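Tagged: Spices & Dry Goods > Storage and Shelf Life
2 min read

Re: ground coriander going flat before the date

Rigoberto Contreras wrote:
> We had another sack of the Arboleda ground coriander through
> the shop and by August it smelled of very little. The label
> gives it until next spring. It was kept in the Grarmont tubs
> on the open shelf above the till. Is the grind too fine, or is
> it us? I can go back to whole seed but the customers who buy
> it ready ground won't thank me.

Rigoberto,

I would look at the shelf before the grind. Ground coriander loses its smell faster than most of what you stock, and warmth speeds that up. Heat from the till and the lights will collect at that height. The date on the sack assumes it stays closed and cool. Once you decant into tubs, the date no longer tells you much about flavour, although the powder remains safe to eat.

We buy the same line through Woltlow in 8 kg sacks. I split each one on the day it arrives: one part goes into the shop tubs and the rest is sealed and put in the back store, which is on the north side and has no heating. The tubs are refilled every Thursday, and I don't top up old powder with new. Whatever is left goes into the curry blend.
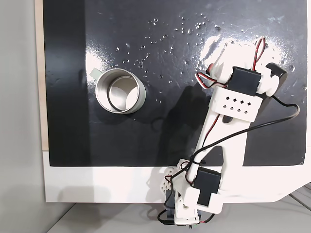 Moisture is the second thing to check, and it does more harm to blends than to single spices. Salt and onion powder both draw water, and a blend containing them will cake well before it loses its smell. Most of the damp gets in at the counter, by way of a wet scoop or a worktop wiped down just before weighing. A short open-topped steel cup is fine as a measure, but not if it is standing on a surface with droplets of water across part of it, as the one here is. Dry the underside as well as the inside before it goes anywhere near a tub. The same applies to lids, which people tend to put face down on the counter.

On the grind, I did compare the Arboleda with the Gresatel. The Gresatel is coarser and held up slightly better in the same type of tub over three months. I would not change supplier for that difference alone. It also leaves grit in a smooth sauce, and two of my regular trade customers complained.

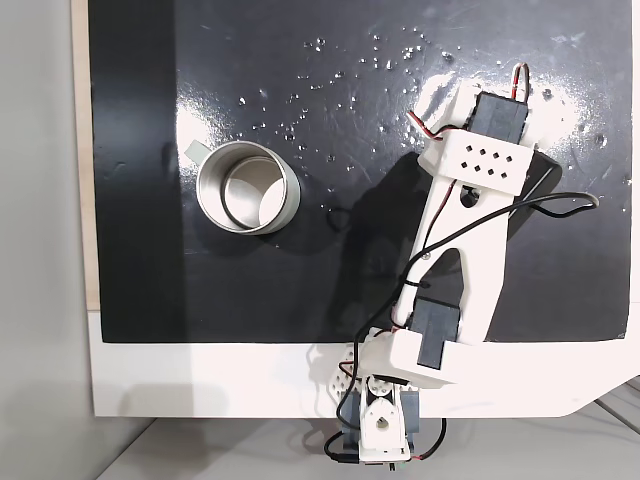
Does it help to keep ground spices in the fridge?

Only if the container is airtight and you let it come back to room temperature before opening it. Otherwise water condenses on the powder, and for a tub opened several times a day that is worse than a warm shelf.

If you do go back to whole seed, toast and grind it in 1000 g lots at most and write the grinding day on the tub. Whole seed in a closed sack has kept well for us for a year. Let the ground seed cool completely before the lid goes on.

Could you post the batch code from the last sack? I have one from Woltlow still unopened and would like to compare.

Elínborg Egilsson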